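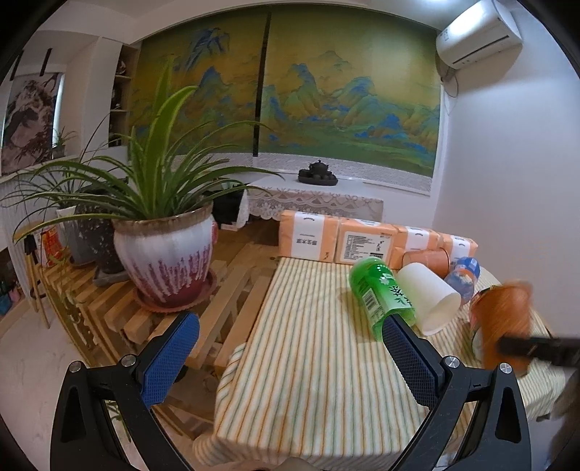

Fig. 2 — Table with striped cloth, cups and bottles lying down, tissue packs along the far edge.

Totard break room project, section 3: the table

Goal was a table that one person can reset in under 30 minutes. Bottles and cups first, tissue packs last. We kept the orange packs in a row at the back so the front stays free for drinks.

Problems. Cloth wrinkles at the near edge, looks messy even when the rest is fine. Paper cups tip over — too light. Teh Plikenell layout had a tray for them, we skipped it to save space.

Next time: tray, clips for the cloth, 2 trash bags insted of one.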